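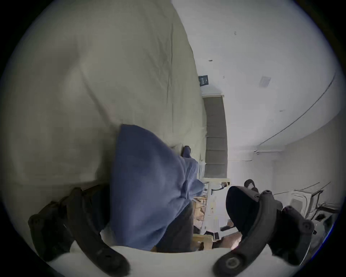 Kha Khương 读过上一篇床品整理之后来信问：换下来的衣物先堆在床上再分，白色被套会不会沾色，深色的东西是不是该直接扔进洗衣篮。

回答取决于两个条件：织物含水量和接触时间。干燥的深色棉布与白色床品短时间接触，迁移的染料很少，一般看不出来。含水的深色织物压在白色棉布上过夜，则可能留下边缘清晰的色斑，水洗一次去不掉。床面可以用来分拣，不宜用来存放。

一、分拣顺序
先取蓝色、深灰、黑色一类，再取中间色，最后拆白色床单和被套。深色织物表面的浮毛容易粘在白布上，先移走深色，再把白色床品提起抖一次，浮毛会少很多。
毛巾与衣裤分开。毛圈织物掉绒，和深色长裤同洗，裤面会起一层白点或蓝点，烘干后更难刷掉。
揉成团的布料先抖开再归类。团在里面的袜子、手帕常常颜色不同，混进白色一桶就要返工。

二、掉色检查
新买的深色织物首次下水前做一次擦拭测试：取白色棉布一小块，用水浸湿后拧干，在衣物内侧缝份处来回擦十次。白布有明显颜色的，单独洗，冷水，连续两到三次，直到擦拭无色。
接缝和裤脚翻边处染料残留较多，只擦正面容易漏判。
固色时加盐或白醋的做法流传很广，对现在常用的活性染料作用有限，不必专门去做。

三、装载与转速
被套单独洗。被套在滚筒里会把小件卷进去，裹成一个球，里层漂洗不净，脱水时还会偏心报警。必须同洗时，先把被套开口的拉链或扣子全部合上。
我家的 Delwood 滚筒机脱水设置如下，其他机型可以参照：
白色床单、被套：900 转
深色长裤：翻面，600 转以下
毛巾：900 转，脱水后逐条抖开，毛圈才能立起来
羽绒被芯不按上述设置，以水洗标为准。

四、已经沾色的处理
发现色斑后不要烘干，也不要熨烫，高温会使染料更难去除。
纯白棉质床品可用氧系漂白剂（过碳酸钠）浸泡。取 40 度温水溶解，用量按包装说明，浸泡两小时，其间翻动两次，然后正常洗涤。色斑变浅但未除尽的，重复一次。
真丝、羊毛不适用此法。含氯漂白剂不得与酸性清洁剂混用，氨纶含量高的床笠也不要用含氯产品，松紧边会发脆。

五、铺回床上
被套上的长折痕多半来自叠放过久。晾至八成干时沿对角线方向各拉一次，再沿缝边对齐晾透，折痕会浅很多。全干以后再拉，作用不大。
被芯四角用布条与被套内角系住，打活结，方便下次拆。没有系带的被套可以自己缝，每角一条，长 20 厘米，用棉织带，不要用缎带，缎带容易滑脱。
床品未完全干透时不要套被芯。用手背贴缝边，有凉感就继续晾。

另有一点补充：如果卧室里没有放洗衣篮的位置，可以在床尾先铺一条旧床单，衣物倒在旧床单上分，分完四角一提，直接拿去洗衣机旁。旧床单每周四随深色一桶洗掉。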